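Plastic film packaging

Plastic film packaging is packaging made from thin, flexible sheets of plastic that are folded, sealed or shaped into bags, wraps, sleeves and pouches. It is used for food, clothing, hardware, medical supplies and mailed goods. Film is usually distinguished from rigid plastic packaging, such as bottles, tubs and trays, which keeps its shape when empty. The line between the two is not fixed, and many products combine a rigid tray with a film lid.

Contents

Materials
Manufacture
Forms
Printing and labeling
Uses
Collection and sorting
Recycling
Household handling
Alternatives
See also

Materials

Most packaging film is made from polyethylene or polypropylene. Low-density polyethylene is soft and stretches before it tears, and is common in bread bags, produce bags and the overwrap on bundles of bottles. High-density polyethylene is stiffer for the same thickness and makes a crinkling sound when handled. It is the usual material of thin grocery bags and many freezer bags sold on rolls.

Polypropylene film is clear and glossy when it has been stretched in both directions during manufacture. It is used for snack bags, candy wrappers and the sleeves around greeting cards. Polyester film is stronger and holds up better to heat, and often serves as the outer layer of a pouch. Nylon is added where a package must resist puncture, as with cheese or bone-in meat. Polyvinyl chloride was once widely used as a cling wrap and is still found in some catering rolls, although polyethylene has replaced it in much of the household trade.

Many packages use several layers bonded together. One layer may carry the printing, another may keep out oxygen or moisture, and a third may melt at a low temperature so that the package can be sealed. A very thin coating of aluminum is often applied to block light. Such multilayer films are light for the amount of protection they give, but the layers are hard to separate once the package has been used.

Manufacture

There are two main ways of making film. In the blown film process, melted plastic is forced upward through a ring-shaped opening and inflated with air to form a tall bubble. The bubble cools as it rises, is flattened between rollers and is wound up as a tube or slit into flat sheets. In the cast film process, the melted plastic comes out of a straight slot onto a chilled roller. Cast film tends to be clearer and more even in thickness, while blown film is often tougher across its width.

Bags are made from film by sealing and cutting. A bag may be sealed along the bottom, along both sides, or along the back and both ends. The last type, known as a pillow pack, is formed around the product on a single machine. A vertical machine pulls film down over a tube, drops the product in and seals the top of one bag and the bottom of the next with the same pair of jaws. A small machine of this kind may fill 60 bags a minute, depending on the product.

Bags for fragile foods may be filled with nitrogen before sealing. The gas slows staling and cushions the contents against crushing. A slack bag in a sealed carton can be a sign of a leaking seam.

Forms

Loose bags are the simplest form and may be sold flat, on a roll or in a box. Zipper bags have two interlocking strips of plastic near the opening. Stand-up pouches have a folded gusset in the base that spreads open when the pouch is filled. Flow wraps are tight tubes with a fin seal along the back, used for bars and cookies. Shrink film is wrapped loosely around a product and then heated until it draws tight. Stretch film is pulled around a pallet load and clings to itself.
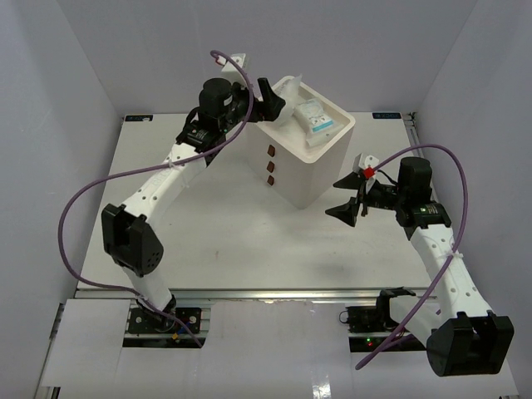 Plastic packaging in a white open-topped bin.

Bubble film and air pillows are also made from flexible film. Bubble film consists of two sheets, one of them shaped into pockets that trap air. Air pillows are commonly inflated at the packing station, so that a warehouse can store them flat on a roll until they are needed.

Printing and labeling

Film is printed before it is made into bags. Flexographic printing, which uses raised flexible plates, is the most common method. Gravure printing gives finer detail and is used for long runs, where the cost of engraving the cylinders can be spread over many packages. Because film stretches, printers check that the colors line up throughout the run. A small dark mark is often printed at regular intervals along one edge so that the filling machine can cut in the right place.

Clear film may be printed on the inner face of the outer layer, which protects the ink from rubbing. Opaque white film is made by adding a pigment, usually titanium dioxide, or by stretching the film so that tiny air spaces form within it.

Uses

Food is the largest use of packaging film. Fresh vegetables are packed in film with small holes or with a controlled rate of gas transfer, since they continue to take in oxygen after harvest. Meat is often vacuum packed. Dry foods such as pasta and rice need little more than protection from moisture, dust and insects.

Clothing is shipped in thin clear bags to keep it clean between the factory and the store. Bags with wide openings usually carry a suffocation warning. Medical supplies are packed in pouches that can be sterilized after sealing, often with paper on one side to let steam or gas pass through.

Collection and sorting

Film is harder to collect than rigid plastic. It is light, it blows away, and it holds food residue in its folds. At sorting plants, loose film wraps around the rotating shafts of screening machines, and workers have to stop the line to cut it free. For this reason many curbside programs do not accept it, and residents are asked to return clean film to drop-off points at stores.

Where mixed collection is allowed, film may be removed by hand, by air jets or by optical sorters that identify the type of plastic from reflected infrared light. Black film is difficult for these sorters to read. Crumpled bags and bags nested inside one another also reduce accuracy, as the sensor reads only the outer surface.

Recycling

Clean polyethylene film from warehouses is the easiest kind to recycle. It is baled, shredded, washed, dried and melted into pellets. The pellets are used for trash bags, composite decking and new stretch film. Household film gives a lower yield – labels, moisture and food all add to the waste – and the recycled material is often gray or green in color.

Multilayer film is rarely recycled by melting. Some manufacturers have moved to pouches in which every layer is a type of polyethylene, though these may be less effective as a barrier to oxygen.

Household handling

Drop-off programs generally ask that film be empty, clean and dry. Receipts, paper labels and hard zipper strips may have to be removed, depending on the program. Compostable bags are kept out of film collections, as even a small amount can weaken the recycled plastic.

Alternatives

Paper bags are widely used for dry goods and can be coated to resist grease. Cellulose film, made from wood pulp, is clear and was in common use before polypropylene replaced it. Films made from plant starch or polylactic acid are sold as compostable, although many of them break down only in the heat of an industrial composting plant. Reusable containers and refill systems avoid single-use film but require washing and return transport.

See also

Bioplastic
Blister pack
Food preservation
Heat sealing
Vacuum packing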